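Keeping the Laner grippers honest
Notes from the Bokville bench, by Paora Goodwin

Anyone who was told that hand-held grippers need no looking after is welcome to take over my shift at the sink.
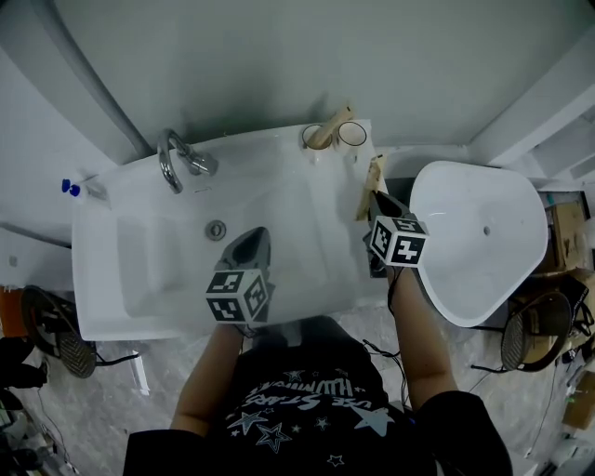

What we check before a session

The sales sheet for the Laner pair says "ready out of the case." I have yet to see it. The fingers are usually fine. The trouble is nearly always the marker cube or the cable, and neither one gets a line in the quick start guide.

Cubes first. Each gripper carries a white one with black square markers on it, and the tracking software works out where the hand is from those squares. A smear of soap across one face is enough to make the position jump. So before anybody picks up a cup, wipe every face with a soft cloth and plain water, then dry it. No glass cleaner. The Prikmont crew swore by glass cleaner last January and ended up reprinting their labels because the black had gone gray at the corners.

Then try to turn the cube with your thumb. If it moves at all, take it off, clean the seat, put it back and tighten both screws a little at a time. You have to redo the calibration after that. I know the software will let you skip it. It will also tell you everything is green while the gripper is off by 3 mm, so I wouldn't put much faith in the green light.

Fingers

Close them on a wooden stick, the plain kind, and pull. It should hold without you squeezing hard. If the stick slides, look at the finger faces for soap film before you blame the spring. We had 13 gripper complaints in the log when I took over, and most of them went away with a rinse and a towel. I can't prove the rest were real either.

Open and close a few times and watch the readout on the laptop. The number should come back to the same place when the fingers are shut. If it drifts, zero it again and write it in the log with the gripper's side, left or right. "Acting weird" is not an entry I can do anything with.

Cable

Run it back along the forearm and leave slack at the elbow. Reach to the far side of the basin before you start, and if the plug tugs, give it more. Keep connectors off the sink ledge. Pick up your feet around the floor cables too.

About that new mount

Tsolakis has offered us a snap-on cube holder that supposedly never needs recalibrating. Maybe so. The demo was done on a dry table by the man who designed it, and I would like to see the thing after a week of wet hands. We have 2 on loan and they will go through the same checks as everything else. Until then the screw mounts stay on - please don't swap them yourself between sessions.

Our log is up to 1,904 recorded runs. I don't know how many of the early ones were made with a loose cube, and I doubt the people quoting that total know either. If you remember skipping a check, send me the run number and I'll mark it for review.

Spare screws are in the drawer under the laptop. Put the driver back when you're done.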